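Home | Visits | Gallery | Workshop Notes | Contact

Open Day at the Unon Workshop

In November we went to the open day of Unon, which has its robot workshop on the second floor of the old Stosell building. The invitation came through Pluvine, where most of our group works, and we were 7 visitors in total. I write these few words for the colleagues who could not come, and also for myself, so I do not forget what we saw.

The day started at 9:30 with tea and a short talk. The talk explained how the workshop prepares its table tasks. Each task has a written sheet, and on the sheet is the start position of every object, the order of the moves, and a place for remarks. I liked that the remarks are written by hand. Some of them were quite long, and one only said "again please".

After the talk we were divided into two small groups. My group went first to the desk objects station. The staff told us that objects from a normal desk are harder than boxes, especially the flat ones. A book is heavy and has little space under it for a finger, and paper bends when you touch it on the wrong side. Before this visit I thought that the difficult part is to hold a thing. Now I understand that the first contact already decides very much.
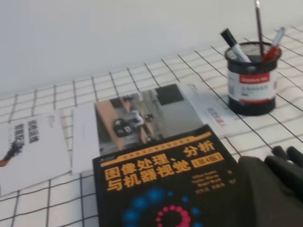 Desk objects station: a book on image processing and machine vision, papers, a pen holder, and the gripper at the right.

I noticed the book at once, because we have the same title at our office and it is always on somebody's desk. Black cover, orange letters, easy to find on white tiles. A visitor asked if the robot had read it already, and the staff laughed politely. I think they hear this question often.

We stayed at this station longer than the plan allowed. The discussion was mostly about thin things, like envelopes and cards. One idea is to push the paper to the edge of the table and take it from there. Another idea is to use a softer finger. The staff have tried both and they prefer the first one – but they said it depends on the table, and that we should ask them again next year.

In the afternoon there was a session about records. In the Wang room they showed us the list of all trials from this season, 1536 lines, each with a result and a short comment. It sounds dry, but for me it was the most useful hour. We also keep such a list at Pluvine, only ours has no comments, and after some months it is hard to know why a trial was stopped. I have already asked if we can add one more column.

The open day finished at about 3 with questions and more tea. I did not take many notes at the end, I was a little tired from standing.

For those who want to go next time: the entrance is from the yard side, and the elevator is small, so the stairs are faster. Please bring your invitation on paper, they collect it at the door.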